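Portes ouvertes chez Tudeck

Deux heures à parler torchons, et j'en redemande ! Laurinda Carrilho nous a accueillis en septembre dans l'atelier linge de maison, avec du café et des piles de tissu partout - un bonheur. On a le droit de toucher, de déplier, de rater son pliage et de recommencer.
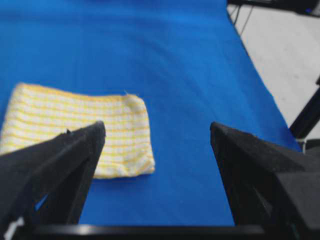
Le carreaux jaune et blanc, plié, sur la table bleue.

Mon préféré reste ce jaune, très cuisine de grand-mère. Albertina Valente plie en trois puis en deux, moi j'ai mis trois essais. Prochaine visite à 13 h, venez tôt !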